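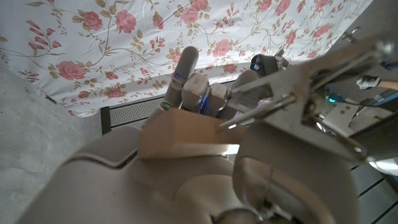
Projects > Pearce Play Library > Progress reports

Bedding and blocks: where we're up to, July 2021

Hi Noelia,

Good news first — the bedding is sorted! We went with white sheets with pink roses, which Dilruba was a bit unsure about until she'd washed one and had it out under the wooden blocks. The tan colour of the wood shows up nicely against it, and she's since asked for more of the same (I've said to wait until September, when the next lot of money comes through).

The blocks themselves are the plain, rectangular kind with a smooth, matte finish. No paint, no letters. Thilini wanted coloured ones and I did look, but we'd have run well over, and the plain ones get used for everything anyway: beds for dolls, garages, a very wobbly bakery counter.

Spending to the end of the month is $2,282, which leaves $333 for storage tubs and a second floor mat. We've made up 20 kits so far, each with a sheet to spread out and a bag of blocks, and 3 are still waiting on bags from Jetley. Dinesh has rung them twice and I'll ring this week.

One thing I'd like your okay on — families keep asking to hang on to a kit past the fortnight. I'd be happy to stretch it to a month over winter, while everyone's stuck indoors, and go back to two weeks in September. Could you let me know before I print the new borrowing cards?

Cheers,
Ximeng Jiang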